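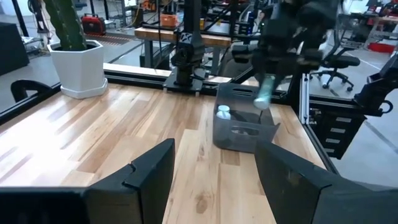 About Us

Hi! I'm Graciela Benítez, and I run Warwood Language School, up the stairs from the shoe repair place in Prellton. If you've come to this page you are probably thinking about taking a class, or your mother signed you up for one and you want to know what you're in for. Either way, come on in.

How it started

I moved to Prellton with pretty good reading English and terrible speaking English. I could get through a newspaper, but I couldn't order a sandwich without panicking at the second question (there is always a second question – what kind of bread, what kind of cheese, do you want that toasted). The class I signed up for spent six weeks on the past perfect. I dropped out and learned by talking to the ladies at the laundromat instead, and I've been a little bit stubborn about grammar drills ever since.

A few years later I had a teaching certificate and a day job at the Olaniyan bakery, and I started an evening conversation group in the back room there after closing. We had 3 students the first month. One of them was Cheng-en Poon, who now teaches our Mandarin classes and still won't let me forget how badly I explained the word "get." By the next July we'd outgrown the bakery and I signed the lease up here.

What we teach

English is still the biggest part of what we do, in four levels from total beginner up to what we call Talkers, which is for people who know plenty and just need to use it. We also have Spanish, Mandarin and Romanian. The Romanian class is small and very loud and meets in the front room with Paraschiva Tudose, who used to teach high school literature and will have you reading poems way before you feel ready. I sat in for a whole term and loved it!

Every class is mostly talking. You'll get some homework, but it's usually something like calling a store to ask about their hours, or asking a neighbor how they make their rice. We do teach grammar, by the way. We just wait until you've run into the problem and want to know the answer.

Who's here

Besides me, Cheng-en and Paraschiva, you'll probably meet Tumelo Ntuli at the front desk. He does the placement chats, and they really are just chats, fifteen minutes or so with coffee if you want it. Milagros Mansilla teaches Spanish and the Saturday-style family class (parents and kids together, which sounds like chaos and sometimes is). She also wrote Stikus, the card game we use in nearly every beginner room. You collect verbs and try to get rid of them by telling a story. I have never once beaten her at it.

What it costs

A full term is $379, or $409 if you want the workbook and the reader included. Returning students can pay in two parts. If money is tight right now, talk to me before you decide it's a no – we keep a couple of places in each level open for that, and I don't need a long explanation.

Come see us

You can sit in on any class once for free. Bring a pen and wear something warm if you'll be in the back room, the heat up there has a mind of its own. The street door sticks, so give it a good push, and then it's one flight up and the first door on your left.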